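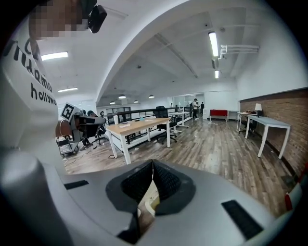 Energy Notes > Reference > Wind > Solline Wind Farm

Solline Wind Farm is an onshore wind project on the Mellor plateau, and I've been keeping this entry going for a while now, so forgive me if I get carried away in places (the cable route section used to be three times as long!).

Overview

The farm has 16 turbines and a combined capacity of 100 MW. It was developed by Werkar, a mid-sized company that had only built substations before this, and you can tell – the substation is lovely and the access roads are a bit of a mess. Power leaves the site on a buried line to the Mellor switching station, where it joins the regional grid.

Name

People ask me about this one a lot. Solline was the name of a sheep farm on the eastern slope. Early planning papers call the project Vastness, which I still think is a great name for a wind farm, but it got dropped before the public hearings and now only survives on a few old survey maps and one gate sign.

Planning and construction

Werkar's first application asked for taller towers and was turned down over the view from the valley. The second one moved four turbines back from the ridge and went through. Ground was broken in February, which seems like a strange month to pour concrete up there, and sure enough the first two foundations were delayed by frost.

The project engineer was Ekkachai Inthanon, who later wrote a long and very readable paper on getting blades around the hairpin below Mellor village. The short version is that a stone wall came down, the blades went past, and the wall went back up. The construction crew peaked at 680 people, most of them housed in temporary cabins by the quarry.

The last turbine was connected on 16/12/2023.

Operation

Winter output is strong and summer output is so-so, as you'd expect on high ground this far inland. The site logged 2,414 full-load hours in its first complete year of operation. I've seen a higher number passed around on forums, but it leaves out the weeks when the line was down for repairs, so I'm sticking with this one.

A battery building was part of the second application and has a permit, but no work has started on it. The concrete pad beside the substation is often mistaken for it – that's the parking lot.

Access

The plateau trail crosses the site between turbines 7 and 8 and stays open all year, except during blade work. Dogs need to be on a leash near the sheep.

Filed under: Wind, Onshore projects, Grid connections

Related entries
Mellor switching station
Capacity factor
Moving turbine blades by road
Werkar
Buried cable or overhead line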